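3.2 Label size and reading time

Shoppers in the Umgate sample (n = 1,441) were asked to find one fact on a pack: salt, an allergen or the storage advice. Small packs did worst. Median time 20 seconds, against 5 for boxed goods. Same pattern in the June re-run, though fewer older shoppers came back.

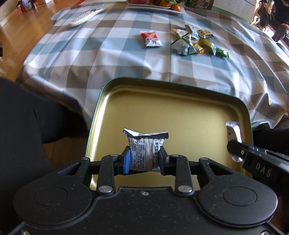 Figure 2. Small silver snack packet with dense rows of small Chinese characters.

Type size alone does not explain the gap. Entwistle and Ackroyd found that line spacing matters nearly as much, and our data point the same way. Contrast too, but weaker. Readers who knew the language well still skipped lines, went back, gave up. Bold headings helped, mostly for allergens.

One limit: lighting in the two stores was not matched (Virkow brighter than Sarıgül). We checked for a store effect and it was small, but it shoud be kept in mind when reading Table 4. Jansen used a light booth, wich avoids this. Prices were not recorded.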